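DIRDALE PUBLIC LIBRARY
Minutes of the Regular Meeting of the Board of Trustees, 18th March

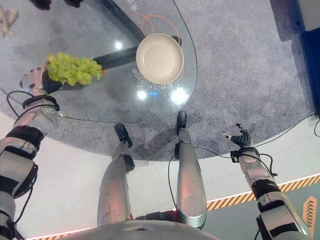 Grapes at the glass-topped table.

CALL TO ORDER
The Chair called the meeting to order in the reading room at the Main Library. A quorum was present. The Director, the Branch Manager for Drarklow and the Recording Secretary also attended. One trustee was absent with prior notice.

APPROVAL OF AGENDA
The Chair asked that the item on the parking lot be moved ahead of the item on borrowing rules so that the Branch Manager could leave early. There was no objection. The agenda was approved as changed.

APPROVAL OF PREVIOUS MINUTES
One correction was made to the minutes of the previous meeting. Under "Building," the words "north stairs" should read "north entrance." The minutes were approved as corrected.

PUBLIC COMMENT
A resident of Drarklow asked the Board to consider opening the branch earlier in the morning during the summer. The resident stated that parents often arrive before the doors are unlocked and wait on the sidewalk with small children. The Chair thanked the resident and referred the request to the Director.

A second resident spoke about the large print collection. The resident said that the newer mysteries are nearly always checked out and asked whether more copies could be bought. The Director replied that large print orders are placed with the other fiction orders and that requests may be left at either front desk.

DIRECTOR'S REPORT
The written report was sent to trustees before the meeting. The Director added the following.

The move to the Kistia catalog system is complete at the Main Library. Drarklow is still using the old system for holds, and staff there are entering some records twice. Kistia has been asked to give a date for the final transfer. Patrons whose cards stopped working after the change may have them reissued free of charge.

The book sale brought in $3,000. Unsold books in fair condition were offered to the senior center, and the rest were recycled.

The children's room will close for 2 days for carpet cleaning. Story time will be held in the reading room on those days. A notice will be posted at both locations and on the website.

A trustee asked whether the Kistia contract covers staff training. The Director said that it covers training for the first year only, and that later training would have to be paid for out of the general budget.

FINANCE
The monthly statement was reviewed. Heating costs were above budget at the Main Library and under budget at Drarklow. Spending on periodicals was lower than planned due to a late invoice, which will appear on the next statement. The statement was accepted and placed on file.

The Board discussed the fee for replacement library cards. Two trustees were in favor of dropping the fee altogether. Others wished to see how much it brings in before deciding. The Director will report the amount at the next meeting. No action was taken.

BUILDING AND GROUNDS
Parking lot, Drarklow branch. The Branch Manager reported that water continues to collect near the book return after heavy rain and that the painted lines can no longer be seen at the far end of the lot. Aguirre Paving inspected the lot and submitted a written quote for a new drain, patching and line painting. A trustee asked whether the painting could be put off. The Branch Manager answered that the accessible spaces need to be marked clearly and that the quote is lower if all the work is done together.

Motion: To accept the quote from Aguirre Paving, with work to be finished before October. The motion was seconded and carried, 4 in favor, none opposed.

Lighting, Main Library. The lamps over the periodicals shelves have been replaced. The switch beside the north entrance still needs repair.

OLD BUSINESS
Borrowing rules. The Board returned to the draft rules for lending items other than books. The draft now sets a loan period of two weeks with one renewal, and requires that board games be returned at the desk and kept out of the book return. A trustee questioned the replacement charge for the telescope, listed in the draft as $200, and asked whether a patron might pay it in installments. The Director said that installments are already allowed for lost books and that the same wording could be used.

Motion: To adopt the rules with the wording on installments added. The motion was seconded and carried without opposition.

Local history boxes. Sorting has not started. The item was carried over.

NEW BUSINESS
Summer hours. Following the comment from the public, the Director was asked to prepare a staffing plan showing the cost of opening Drarklow one hour earlier on weekdays. The plan should also state whether evening hours would have to be cut.

Meeting room use. The Board received a request from a quilting group to leave supplies in the meeting room closet between sessions. Current policy does not allow storage by outside groups. The Board made no change to the policy, and the Director will reply to the group in writing.

ADJOURNMENT
There being no further business, a motion to adjourn was made, seconded and carried. The next regular meeting will be held at the Drarklow branch.

Respectfully submitted,
Recording Secretary to the Board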